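Home | Equipment Reviews | Workplace Practice | Training | Contact

Equipment Review: Plidon Hand-Held Gripper
Prepared for the Stisanwood Workplace Practice Office by Iman Mansour
Last updated: 1/7/19

The Plidon is a hand-held gripper with which employees carry out ordinary tasks while a camera on the tool records the work. The recordings are then used to prepare automated handling equipment. Stisanwood evaluated the Plidon in its furnished desk units, where housekeeping staff restore shelves and desktops between guests. This review considers the tool itself and its effect on the employees asked to use it.

Handling and grip

The ribbed finger pads perform well on cloth and small pots. Hala Gaber, who led the housekeeping trial, reported a secure hold on folded towels after a short period of practice. Thin cards were less satisfactory and often had to be pushed to the front of the shelf before they could be lifted. The pads are a strong magenta and remain easy to follow in the recordings against pale wood. 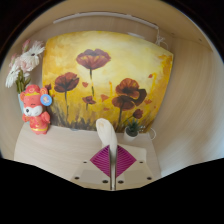 Gripper at the desktop, with the poppy painting and potted succulent behind.

Reach is adequate for the desktop. Items standing behind others present more difficulty, and staff were instructed to clear the front of the desk before approaching a vase or a painting. Employees with smaller hands found the tool tiring, and the present handle is supplied in one size only. Stisanwood has asked Plidon for a second.

Effect on the work

The trial produced 250 accepted recordings. A desk that an experienced employee resets by hand in a few minutes required up to 20 minutes with the gripper, counting repeated attempts. Supervisors initially left the daily room allocation unchanged, and the first week ran badly behind schedule. Adel Alaoui subsequently moved recording to a separate shift with no room target. This arrangement should be adopted from the outset at any other site.

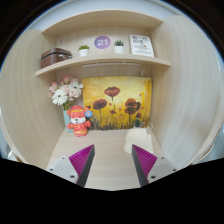 Desk unit with shelf items in place and a folded cloth at right.

Staff raised two further matters. The first was pay: recording demands skill and concentration, and it is now compensated at the training rate. The second was the future of their positions. Management has stated in writing that no housekeeping hours will be reduced during the program, but the commitment does not extend past December. Several employees regard it as insufficient, and this office agrees that a longer term should be negotiated.

Lahcen Zerouali also noted that recording had exposed differences in how colleagues arrange the same shelf. A common layout has been agreed upon, although some long-serving staff preferred their own.

Assessment

The Plidon is well made and suitable for light objects. It is recommended for continued use, subject to the separate shift, the training rate and a choice of handle sizes. It is not recommended for glassware.

Contact: Workplace Practice Office, Stisanwood | Copyright Stisanwood. All rights reserved. | Back to top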